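Notebook, 20 Jun 2026
Open day at Nalton, hand-held gripper bench

Back from the open day and writing this down while I still have it straight. I went mainly for the Kimport sorting cell, which was fine, but the table I kept going back to was the one with the hand-held grippers and the mesh laundry bag. Fabric! With a zipper! I have been asking for a fabric task since spring.
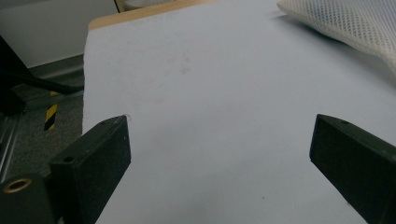
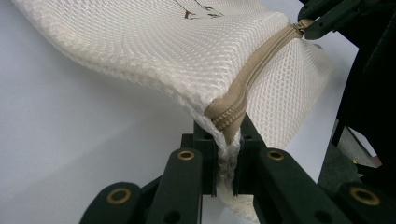
Dark green matte plastic fingers, white mesh.

Gunnel Lundgren ran the bench and let visitors have a go. I got 8 tries at the zipper and enjoyed every one of them (even the bad ones, which were most of them). The tool is lighter in the hand than ours and the trigger has a lovely short travel. What I kept doing wrong was pulling before the other hand had the cloth properly held, so the whole bag came along with me. Gunnel pinches a good bunch of mesh first, waits a beat, then goes for the pull tab. Once I copied that it felt completely different.

Things I asked her:
- Tip wear? They swap the fingers after 40 sessions, sooner if the corners round off.
- How much have they recorded? 1,309 runs on soft goods so far, bags and sleeves mostly.
- Will they share the finger drawings? Yes, through Manalastas, once the next revision is out.

To do: try our own fingers on mesh, blunt tips first. Ask for bench time before the Ninlow visit. Find a bag with a small zipper pull, the smaller the better.

Comments (3)

Gunnel Lundgren: Great to have you at the bench! Your last two tries were good ones. Revision 17 of the fingers is the one to wait for.

tomcat_b: Does the pinch hold if the mesh is damp? We had trouble with that on towels.

rk: Count me in for the Ninlow visit, I want a go at the zipper too.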